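Section 4. Recording demonstrations with the handheld grippers

Read Section 3 (Table and rails) before you start. The steps below assume the tabletop is clamped, both grippers are plugged in, and the Nasus recorder has passed its self-test.

4.1 Inspecting the fingers

Look at both grippers at the start of every block. The policy learns from the finger cameras, so whatever the fingers look like during recording becomes part of the training data.

1. Open the gripper all the way and hold it over a clear part of the table.
2. Bring up the finger camera view on the recorder. Both fingertips must be in view, with tabletop between them.
3. Check the pad on the inner face of each finger. Look for lifted corners, flaps, and bits hanging from the lower edge.
4. Close the gripper slowly and open it again. Stop if a finger sticks or rubs.

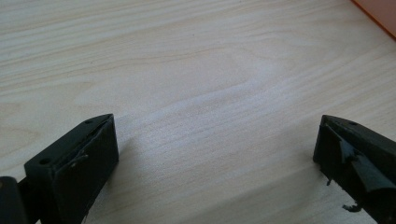 Marit Osgood
Research Engineer, Manipulation Data Group, Sernow
Last revised December 9, 2024

The two pads on a gripper often wear at different rates. A pad that has torn and peeled back on one finger, with scraps hanging off it, counts as worn out even if the pad on the other finger has only a stray thread. Change both together and enter the change in the pad log.

Caution: Do not trim a loose flap and carry on. In the January trials we trimmed pads between blocks, and the grasp labels drifted enough that the data had to be set aside.

Caution: Unplug the gripper before you touch the pads. The linkage behind the fingers can pinch.

To change the pads:

1. Unplug the gripper cable at the recorder end.
2. Peel off what is left of the old pad, starting at the tip.
3. Clean the finger with an alcohol wipe and let it dry.
4. Press the new pad on from the base toward the tip. Keep it clear of the screw holes on the top face.
5. Close the gripper on the flat gauge for 2 minutes.
6. Plug the cable back in and run the width check from the recorder menu.

If the width check fails twice, put the gripper aside and use a spare. Do not adjust the stops yourself.

4.2 Setting up the folded-piece task

The Drirnau protocol covers small soft items that are moved between a basket and the open table. Items are folded before the block starts and are not refolded during it. If one comes open, finish the episode, mark it "item open", and fold it again before the next one.

1. Put the basket near the middle of the table with its long side facing you. The protocol lets you shift it up to a hand's width either way, and you should do so between episodes.
2. Put the folded pieces in the basket in a loose pile. Mix the colors.
3. Route each gripper cable over the front edge of the table. Leave enough slack for the hand to reach the far corner without pulling.
4. Check that the marker plate on top of each gripper is firmly attached and that your sleeve does not cover it.
5. Put on the head camera and look at the basket. The basket and both grippers must be in view when your hands are at rest.

Note: A cable may lie on the tabletop while you work. It must not lie across the basket.

4.3 Recording an episode

1. Rest both grippers above the table, open, and hold still until the recorder beeps.
2. Reach in with one gripper and take one piece. Grasp it by a folded edge where you can.
3. Lift it clear of the pile before you move sideways.
4. Keep the other gripper low and out of the way. Use it to steady the basket only if the basket slides.
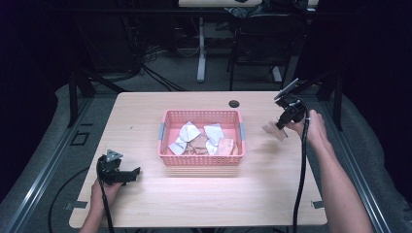
5. Set the piece down on the open table and let go fully before you draw back. Half-open releases are the most common reason an episode is thrown out.
6. Go back to rest and wait for the second beep.

Work at an even pace. Very fast episodes lose the marker plates, and very slow ones fill the set with frames where little is going on. If you miss a grasp, try again within the same episode and leave the miss in. The misses are useful. In our comparison, a policy trained on sets that kept the missed grasps recovered from its own misses more often than one trained on clean episodes alone.

Take a break after 18 minutes of recording. Tired wrists tilt the marker plates away from the tracker, and the tracking score drops before most people notice it themselves.

4.4 How much to record

A full set for one task is 3000 episodes, shared among operators. A pilot set is 400. Train on the pilot set first and run the policy on the arm before you commit to the full set. With the folded-piece task, the pilot policy was already able to pick a single piece off the top of the pile, but it often took two when the pieces overlapped. Most of the extra episodes in the full set should therefore start from overlapping piles.

4.5 Problems during recording

Tracking lost on one gripper: Hold it still with the marker plate facing up. If tracking does not return, end the episode and mark it "lost".

Finger view washed out: Bright light on a pale tabletop can do this. Turn down the overhead lamp and repeat the open-finger check in 4.1. Do not change the camera exposure in the middle of a set.

Piece stuck to a pad: Open and close once. If the piece still hangs on, check the pad for exposed adhesive.

Upload stops partway: Leave the recorder on and restart the transfer from the Kaewmanee server page. Episodes already copied are skipped.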